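Filed under: Food & Home

I grew up eating Sunday soup in Nedside, and I swear the bread mattered more than the broth. My aunt bought hers at Rocha, a bakery so narrow you had to back out with your loaf! They made 200 a day, and by noon they were gone. 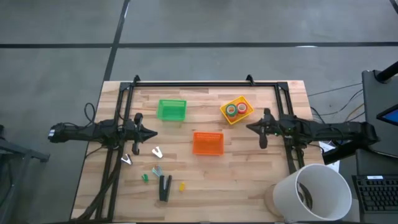
So this February I tried baking it myself. The first 3 loaves were bricks (the dog was thrilled). The fourth I let rise overnight on the cold porch, and oh, that crust. I ate half of it standing up, with too much butter, and called my sister to brag.

Recent stories
Gulmont on a small budget
Soup weather, all year long

Copyright Fustidura Magazine | Back to top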